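Where the Water Goes: Stormwater Drains and Street Litter in Driltside
Student project report, Environmental Studies
Jan 21, 2021

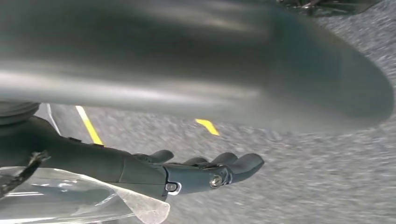 Salamatu Aidoo told us at the start that we should pick fewer streets and visit them more often, as litter in a drain depends a lot on whether it has rained that week. We had planned to survey the whole suburb. We cut it back to Hutwood Road and the four side streets that run off it down to Skurness Creek.

Background

Stormwater in Driltside is not treated. Anything that goes down a street drain comes out at the creek, apart from what gets caught on the grates. The pipes under Hutwood Road are older than the ones in the new estate and a good many of the side entry pits have no basket in them. We wanted to know what kind of litter ends up at the drains and whether the shops make a difference.

Method

We marked 36 drains on a paper map and gave each one a number. Every drain was checked four times, twice after dry weather and twice within a day of rain. At each visit we picked up all litter within one metre of the grate, sorted it on a tarp and wrote down the totals. Leaves and bark were not counted but we noted if they were blocking the grate. We wore gloves and did not reach into any pits.

Cigarette butts were hard to deal with. At first we counted only whole ones, then changed to counting any filter, so the first round had to be done again. The results below use the second count.

Results

We collected 818 pieces of litter in total. Some 400 of these were cigarette butts, mostly from the drains between the bakery and the bus stop. Soft plastic came next, then drink containers and lids. Paper was low, though it breaks up quickly in the wet and we probably missed a lot of it.

The drains near the shops had far more litter than the ones on the side streets. Dogbe Street was the exception. It has no shops, but it slopes steeply and the drain at the bottom collects what washes down from Hutwood Road. That one drain had more soft plastic than the rest of the street put together.

After rain, 23 drains had less litter around them than in dry weather. We take this to mean it had gone down the pipe, but we had no way to check. The others were about the same or had more, and most of those were blocked with leaves.

Problems

Street sweeping was the main one. The council sweeper goes along Hutwood Road but we could not find out which days, so some of our dry counts may have been done just after it had been through. We also lost one results sheet for Dogbe Street and had to copy the numbers from a phone photo.

What we would do next

A repeat of the survey in June would show whether leaf fall changes the results. We would also like to fit a mesh basket in two or three of the pits near the bus stop, with council permission, and empty them every fortnight. A butt bin beside the bus shelter would be cheap and could be tried first.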